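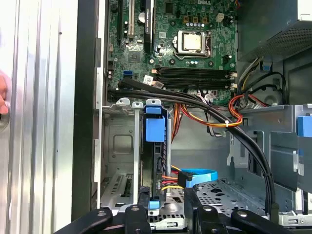

Ljubica Kadrić has spent most of her time at Pretau on one module, the part of the Wolik planner that decides what the arm may touch next. The job is disassembly of office desktops. The hard part, she says, is cables.

"A rigid part has a pose. You estimate it, you plan to it, you're done. A SATA cable has two ends and an opinion about everything between them. We stopped trying to estimate the whole curve in January."

What replaced it is a keep-out volume built from the depth data, with the connector ends tracked separately. The planner treats the volume as solid until a connector is confirmed released, then rebuilds it. A rebuild takes 15 milliseconds on the cell's own machine. The old curve fit took long enough that the arm had to stop for it.

Senad Georgiev wrote the perception side and is less happy with it. The training set holds 3,202 labeled views, most of them taken from the wrist. "Perforated metal is bad for us. Drive cages, vents. The depth returns come through the holes, and you get points behind a surface that's closed as far as the fingers are concerned." His current filter fits a plane and discards anything behind it. It also discards thin latches mounted close to the plane, so latches now go through a separate color detector first.

That ordering caused an argument. Kadrić wanted a single scene update per cycle – Georgiev wanted two, with latches published early. They kept two. Each message carries a sequence number, and the planner drops any update more than three cycles old.

Force limits live in the controller, below both of them. "The planner can ask for whatever it likes," Kadrić says. "If the wrist reads over 14 newtons, the arm backs out along the path it came in on."

The next release adds regrasping. Georgiev would like the plane filter rewritten before that.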